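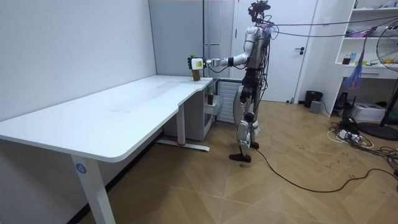

Issue 7, page 2

# Visit to the Tuvunbridge test rooms

The lab at Tuvunbridge belongs to Briltia and occupies one floor of a former office building. I went there to see how written practice for humanoid robots holds up in ordinary rooms, with doors, radiators and furniture in them. Our host was Rosalie Trummer, who keeps the house rules for the site. She handed out a printed copy at the entrance and asked visitors to sign the last page.

The document has 68 numbered clauses. It had 69 until February, when two clauses on battery charging were merged. Briltia wrote it for internal use and makes no claim that it replaces any published standard. Where a published requirement exists, the house rule points to it and adds only what applies to the building. I found this a sensible arrangement, although the cross-references are hard to follow without a second document open.

## Object handling

The task on show was a pick and place with a brown cup at the corner of a white desk. The robot stands on its own two feet and grips the cup from above, arm straight out at shoulder height. A reach like this gets its own section in the rules. Clause 14 treats the full length of the extended arm as the working radius in every direction, whichever way the robot faces, and visitors stay outside that radius plus one long step. Trummer said the earlier wording covered only the side where the task took place. It was changed after a review noted that a standing machine can turn, or fall, toward any side.

Objects used in handling trials must be empty unless the trial sheet says otherwise. The work surface is to be cleared of everything that isn't part of the trial. The desktop met this rule. It carried a few streaks, and the rules say nothing about cleaning.

Work stations are identified by number. The desk had a round blue sticker with a white 4 on its front leg, low down, where I would have missed it from the door. I suggested a second label at eye level. The trial sheet, the stop button assignment and the incident log all refer to the station number, so it needs to be readable by a person who has just walked in.

## Cables

Cable routing took up most of the discussion. The overhead run, from the robot's head and shoulders across to the right of the room, is in line with the house rules, which prefer overhead routing wherever a person might walk. A long black cable also lay in a loose curve across the parquet near the robot's feet. The rules permit a floor cable under two conditions: it must be entered on the trial sheet, and no one may cross it while the drives are enabled. They don't set a maximum slack. In my view they should. A loose curve next to a walking machine is a trip hazard for the machine as well as for staff, and a fixed limit is easier to check than a general instruction to keep things tidy.

The same applies to the power strip and the bundle of cables on the floor beneath the shelving. They are away from the desk, but the clause on fixed wiring draws no line between a bundle in a corner and one in a walkway. Trummer noted the point for the next revision.

## Stops and supervision

Two people are required for any trial with the drives enabled. One runs the task. The other holds the stop and does nothing else — no notes, no phone, no answering questions from visitors. Operators are trained on a short course supplied by Quansah and repeat it every year. The trial sheets are kept in Bramari, a plain record system that locks each entry once both people have signed.

I read through a set of past sheets. Nearly all were complete. The usual omission was the floor cable entry, which supports the case for a printed checkbox in place of the present blank line.

## Points to carry over

For our own draft I would take the all-round working radius and the rule on the second operator without changes. The cable section needs a number for slack and a definition of a walkway. Station labels should be placed at two heights. Trummer has agreed to send the revised clauses when they are approved, and I will circulate them with the next issue.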